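Storing bulbs over winter -- what do you keep them in?

Praltby Allotments Forum > Growing > Flowers

I lifted almost 1,000 tulip and gladiolus bulbs in Iltbridge and need to store them until spring. Paper bags went mouldy last December.
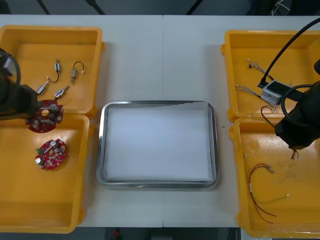 plot17_moira
Moderator

Gladioli, yes. Tulips want planting by December, so don't hold those back till spring. Clean the corms, dry them for a fortnight and keep them somewhere cool. I use nets.

hedgebottom
Disagree on nets. Mice had 24 of mine in one night. Deep wooden boxes with a lid of wire mesh.

plot17_moira
Mesh is fine if the air gets through. My shed has no mice -- it does have a cat. 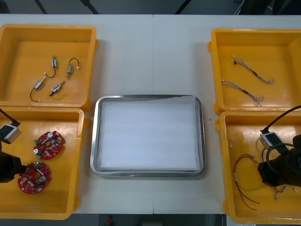
clayandflint
Gladioli rot when they touch, whatever you put them in. Give each variety its own container and leave gaps. Shallow yellow bins like those, with the thick rounded walls, would do for small corms, and a flat white sheet in the bottom, as in the metal tray, makes any mould easy to spot. Check them every 6 weeks.

hedgebottom
Every six weeks is too long. I look fortnightly and throw out anything soft.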